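Fesico open day: anyone else go?
Shop Floor Talk > Automation

benchvise40
Posted 2019-12-02

Went to the open day at Fesico this morning. The invite promised "flexible packing for small runs," so I drove 40 miles to watch two arms deal with snack bars. I asked what it does per hour and got a speech about potential. We hand-pack mixed boxes at Cikilum and I know our number cold.

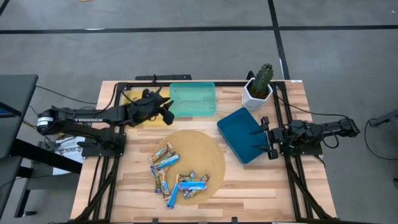
The demo table at Fesico, bars on the mat, cactus at the back.

My trouble is with the setup. Bars on a round mat, all within easy reach, is not a packing line. Ours come down a chute in a heap and half of them are upside down.

dullblade
Did they let you move anything? That's my test at every one of these. If the guy in the polo shirt gets nervous when you reach for the parts, you have your answer.

benchvise40
I asked. "After the session." I had to leave before the session was over, so take that how you like.

pallet_rat
I was there too and I think you're being hard on it. A mixed pile of soft wrappers is a lousy thing to grab. We had Iter quote us a suction cell in December two years back and they wouldn't even look at film wrap.

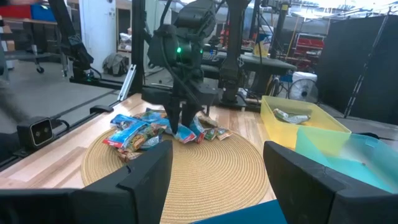
It goes right into the heap with two fingers, and I'd like to see your chute guys complain about that. Slow, sure. I still got more out of it than the Sukprasert day, which was 3 hours of slides and a sandwich.

dullblade
Going into the heap is the easy half. Coming out with one bar and an unripped wrapper, all shift long, is what I'd pay for. What was the drop rate?

pallet_rat
Didn't get one. They said they'd email it.

benchvise40
They told me the same — I'm not holding my breath. Put 427 bars through it with the door shut and show me the tally sheet, then we can talk.

pallet_rat
Fair enough. There's another session in 7 weeks and I'm bringing a bag of our own product.

dullblade
Bring the crinkly ones.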